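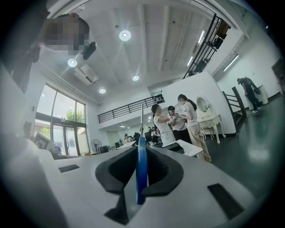
Figure 3. View from the camera on a hand-held gripper, with a blue rod upright in the notch between the black pads.

4.2 Comparing the wrist and head cameras

We compared two camera placements for recording hand-held gripper demonstrations. The wrist camera, shown in Figure 3, sits on the gripper itself and moves with it. Its view always includes the pads, so contact with an object is easy to label. The drawback is the background. When the operator tilts the tool up, most of the image is ceiling, lights and railings, and the work surface drops out of view. Tracking from the wrist stream alone was lost in 11 of the 78 recordings, mostly during fast turns of the hand.

The head camera was set up by Aqeel Baloch and tested in the same room. It keeps both tools and the table in one image, and the marker cubes give a second estimate of gripper pose. 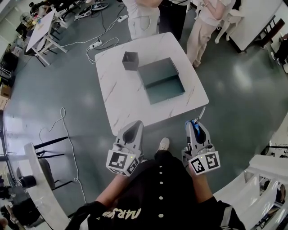 Figure 4. Head view of the table, with a gripper in each hand and a marker cube on each tool.

The task used a small square cup and a larger shallow tray, both dark gray (Figure 4). Operators placed the cup in the tray and returned it to the table. The low contrast between the two parts gave the Rernel segmentation model some trouble at the tray walls – more so in the head view, where the parts cover fewer pixels. We therefore took object pose from the wrist stream and gripper pose from the head stream whenever a cube was in sight.

The two streams were aligned by timestamp, and pairs more than five milliseconds apart were dropped. The Trillum controller was then trained for 1000 epochs on each stream separately and on the merged data. Results for the three settings are given in Section 5.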